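Planner update: two arms, one queue

The Dravden cell moved to the new task planner in February, and the Tevitstead lab followed on a Tuesday when both benches were free. Several people have asked what changed, so this item covers the software side. Hardware notes will go in a separate item.

Until now each arm ran its own script. The scripts shared a set of flags: arm A raised a flag when it was working over the computer case, and arm B waited for the flag to drop. It worked for short jobs. On longer ones, such as pulling a memory module and then fitting an expansion card, the flags got out of step whenever a retry happened. One arm would finish its second attempt and clear a flag the other arm had already read. The usual result was a stop with both arms parked and a log that said very little.

Jia, the new planner, replaces the flags with a single queue. Every action goes into it with three things attached: the arm that can do it, the volume of space it needs, and the conditions that must hold before it starts. The planner hands out an action only when its space is free and its conditions have been checked by a sensor or by the step before it. A retry goes back into the same queue as a new action and waits its turn like any other.

Space is reserved in blocks. We began with one block for the whole inside of the case, and the second arm spent most of its time waiting. The current version splits the case into 4 zones: power supply, board, drive cage and card slots. An arm can hold more than one zone, and it has to ask for all of them at the start of the action. Asking for them one by one led to both arms holding a zone the other needed.
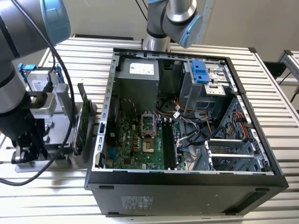

Cables are still the hard part. The planner treats the case and everything screwed to it as rigid, and that is fine for boards and brackets. Loose wiring is kept as a separate keep-out shape built from the depth data at the start of each action. If the shape has changed by more than a set margin when the action ends, the planner marks it stale and asks for a new scan before either arm goes back in. This costs time. A scan and rebuild takes around 300 milliseconds, and on a job with many small moves it adds up. We tried skipping the scan for moves that stay above the rim of the case and kept that change. We also tried skipping it for short moves inside the case and took that one out again.

The arm's own cable gets a simpler treatment. It is modeled as a fat tube along the upper links, with extra room near the gripper, and motion plans that would bring the tube close to the other arm are thrown out early.

Perception has changed less. The part finder still runs Fernance, the same model package as last fall, with the classes for sockets and latches retrained. It now reports a state along with each position — open or closed for a latch, empty or filled for a slot — and the planner uses the state as a condition. A module will not be sent to a slot reported as filled. When the confidence is low the finder returns "unknown," and the planner asks for another view from a different angle. After 4 views with no answer it stops and calls an operator. Please do not raise that limit in your local settings. The extra views rarely help, and the delay hides a lighting problem that should be fixed at the bench.

The log viewer has a new timeline page. Each arm has a row, each zone has a row, and waiting time is drawn in a lighter shade. If you are reporting a stall, export the timeline along with the text log. The export button is at the bottom of the page for now and will move to the menu in the next build.

Old scripts can be run through a converter, which turns each flag into a zone request. It makes cautious choices and the converted jobs run slower than ones written for the queue. Check the output before using it with both arms powered, and run it in simulation first.

Still open: the simulator does not model latch force, and canceling a job while an arm is holding a part leaves that part's zone reserved until the planner is restarted. A fix for the second problem is in testing at Tevitstead.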